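News > Press releases > Gripper trials

Susia finishes first round of finger pad comparisons in working kitchens

May

Susia has completed the first round of its finger pad comparison at Zumemthorpe, and we are very pleased to share how it went. The round covered 1,292 grasps with hand-held grippers, all of them made in ordinary kitchens on the sort of things people pick up every day: cutlery, lids, sponges, packets, bottles and cloths.

The comparison was set up with Macaraeg, the workshop that moulds our pads. Two kinds went through the same list of tasks. One is a smooth pad that we have used on the bench for a good while, and the other is the newer ridged pad, made a little softer and fitted to the same jaws. Swapping a pair takes a few minutes with a screwdriver, so both kinds could be tried in the same kitchen on the same morning.

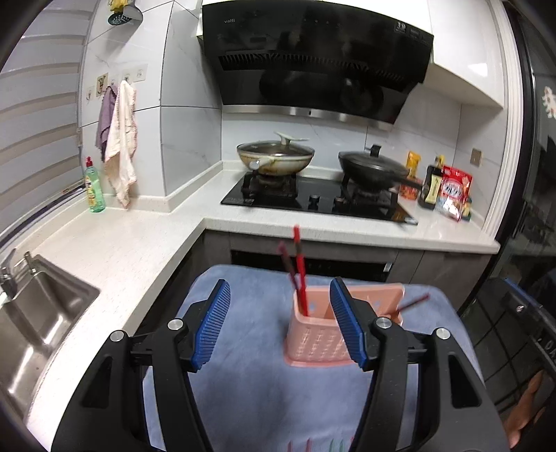 Thin, round objects were the part of the list we were most curious about. A smooth pad tends to let a narrow stick roll as the jaws close, and once it has rolled it points somewhere new and is hard to put down where you want it. Chopsticks are a lovely test of this. With three red ones leaning different ways out of a pink plastic holder, the operator has to choose an angle for each and close without nudging its neighbours, and a light holder on a towel may well shift if the jaws catch the rim. On the stick tasks, the ridged pads held the starting angle in 98 of 128 attempts, well ahead of what we had hoped for at this stage!

The smooth pads had their good moments too. They were better on flat packets and on anything with a glossy label, where the ridges touch less of the surface. Glass lids came out fairly even between the two, and wet sponges were awkward for both. We also learned that pad wear shows up sooner at the tip than in the middle, so Macaraeg is now trying a thicker tip for the next batch.

All operators worked from the same task cards, with the start position of each object marked on the card and the kitchen otherwise left as it was. Crumbs, towels and crowded worktops stayed in, and we would like to thank every household in Zumemthorpe that let us in and put up with the same drawer being opened over and over.

A second round starts next in Prorndale, with roughly 300 further grasps planned for the thicker tips and a new set of objects that includes tea strainers, pegs and measuring spoons. The task cards from the first round and the full table of results, failed grasps included, can be had from Susia on request. Households in Prorndale with a free morning and a busy kitchen are warmly invited to get in touch.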